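Ticket: Over-sink rack slides off the divider
Product: Pirihi expandable drying rack
Opened by: Judite Arruda
Assigned to: Thu Lâm
Status: Waiting on customer

Judite, Wednesday, November 15, 2023
The rack sits fine when empty. With plates on it, the end on the divider creeps and drops into the left basin. It has happened 4 times. The other end stays on the rim. I pulled the rods out further and it made no difference.

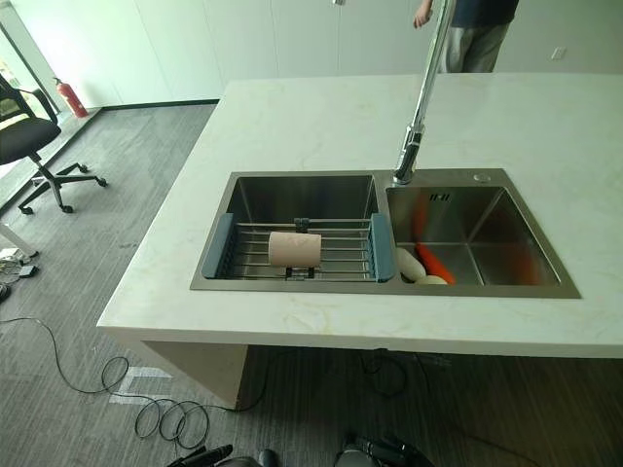 I use the right basin for washing vegetables, so moving the rack over there is no good to me. A cup is no problem – it only goes with over two plates on.

Thu, reply
Please take the rack off and dry the divider and both end caps. Set it back with the two caps square to the basin, then load the plates at the rim end first. If it still creeps, measure the left basin from rim to divider and send me the number. We can mail grip pads for the caps.

Judite, reply
Dried and reset. Will load it after dinner and measure if it slips.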